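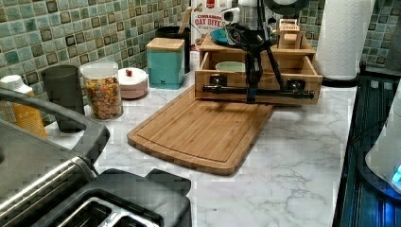
How to make a gift tag with a layered background

In this tutorial I show how I make my tags for birthday presents. It is an easy project and good for using small pieces of paper which are too nice to throw away. I made 12 tags in one evening.

What you need

White cardstock, the heavy one
Patterned paper scraps, I used the Bokdale floral pad
A leaf stamp from the Kimano set
Sang ink in moss green and in gray
Glue, foam squares and thin ribbon

Step 1. Cut the base
Cut the cardstock to 2 by 3 inches. Then cut off the two top corners, so it gets the shape of a tag. I cut one corner first and use the small piece as a guide for the other – in this way both sides are the same.

Step 2. Add the paper
Choose a patterned paper and cut it a little smaller than the base, so that a thin white border stays around it. Glue it flat and press it under a heavy book. Please do not use too much glue, the thin papers become wavy.
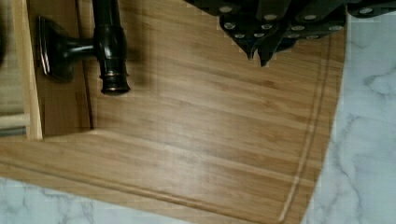 Step 3. Stamp the leaves
Stamp three leaves on a separate piece of white cardstock. For the first leaf I use full ink. For the second I stamp one time on scrap paper before, and the color comes out softer. The third one is in gray. Let them dry well and cut them out with small scissors.

Step 4. Put it together
Glue the gray leaf directly on the tag. The green ones go on top with foam squares. Make the hole with a punch and pull the ribbon through.

The ribbon is from Trunomness and it comes on a roll of 50 yards, so I will have it for a long time. If your ribbon opens at the ends, cut it diagonally and put a very small drop of glue there.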